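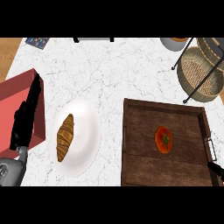
2020-09-15, Dienstag, abends

Der Fehler ist wieder da. Nach dem Mittag lief der Simulationslauf für die Tablettaufgabe an, zweiarmig, mit dem Regler aus dem Priseo-Zweig und der Szene »Küche Tundthorpe«. Bei Episode 774 hat der Kraftwächter am linken Arm ausgelöst. Der linke Greifer soll die rote Kiste an der Wand fixieren, der rechte das Tablett am Griff fassen und anheben. Die Kiste war gefasst, der rechte Arm noch in der Annäherung. Dann sprang der Kontaktkraftwert links innerhalb von 2 Zeitschritten auf 1.180 N. Eingestellt ist die Schwelle auf 69 N.

Ein echter Arm hätte so eine Kraft nie aufgebracht, der Antrieb wäre vorher in die Strombegrenzung gegangen. Als Messwert ist die Zahl also wertlos, als Hinweis nicht. Der Löser hat eine Durchdringung zwischen Finger und Kistenwand gefunden und versucht, sie in einem Schritt aufzulösen. Dass der Wächter abschaltet, ist richtig. Dass er erst im zweiten Schritt abschaltet, ist falsch.

Habe die Episode mit festem Startwert dreimal wiederholt, jedes Mal derselbe Abbruch an derselben Stelle. Reproduzierbar, immerhin. Danach einzeln geändert:

Reibwert der Kistenwand halbiert: Abbruch bleibt, etwas später.
Schrittweite halbiert: kein Abbruch, die Kraft bleibt unter der Schwelle.
Schrittweite original, Kollisionsgeometrie der Finger als Quader statt als Netz: kein Abbruch.
Tomate aus der Szene genommen: keine Änderung. War zu erwarten, aber ich wollte es im Protokoll haben.

Die Vermutung liegt damit bei der Netzgeometrie der Finger. Die Spitze ist im Modell sehr schmal, und die Kistenwand ist dünner als der Weg, den die Spitze bei voller Annäherungsgeschwindigkeit in einem Schritt zurücklegt. Der Kontakt wird dann auf der falschen Seite der Wand erkannt und die Normale zeigt nach innen. Der Positionsregler drückt dagegen, der Löser drückt zurück, beide schaukeln sich auf.

Am Nachmittag noch die Abschaltkette durchgesehen. Der Wächter liest den gefilterten Kraftwert, nicht den rohen. Das Filter haben wir im Frühjahr eingebaut, um Fehlauslösungen beim Aufsetzen auf die Arbeitsplatte loszuwerden, und niemand von uns hat danach die Reaktionszeit neu bestimmt, ich auch nicht. In der Simulation kostet das eine Episode. Der gleiche Code läuft aber auf dem Prüfstand in Halle Montoya. Dort gibt es zusätzlich die Abschaltung im Antrieb, trotzdem will ich den Softwarepfad nicht so lassen. Habe den Prüfstand bis auf Weiteres auf reduzierte Geschwindigkeit gesetzt und das ins Schichtbuch eingetragen.

Den Befund mit Protokoll gegen halb fünf in den Fehlerkanal gestellt.
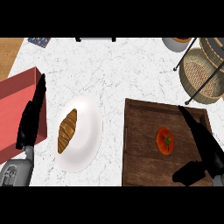

Wendura schrieb zurück, die Quadergeometrie behebe nur das Symptom. Man solle die kontinuierliche Kollisionsprüfung für die Finger einschalten und den Wächter an das Rohsignal hängen, mit einer zweiten, höheren Schwelle ohne Filter. Außerdem fehle im Protokoll die Gelenkgeschwindigkeit im Schritt vor der Auslösung.

Mit der Geschwindigkeit haben sie recht, die wird erst ab der Auslösung mitgeschrieben. Ringpuffer ergänzt. Die kontinuierliche Prüfung habe ich testweise aktiviert: Episode läuft durch, die Rechenzeit steigt deutlich. Ob das für die ganze Serie tragbar ist, weiß ich nach dem Nachtlauf. Die zweite Schwelle baue ich morgen ein, vorher muss ich wissen, wie hoch die Rohspitzen beim normalen Aufsetzen sind.

Nachtlauf gestartet, Netzgeometrie, kontinuierliche Prüfung an, Startwerte wie heute Mittag. Prüfstand bleibt gedrosselt.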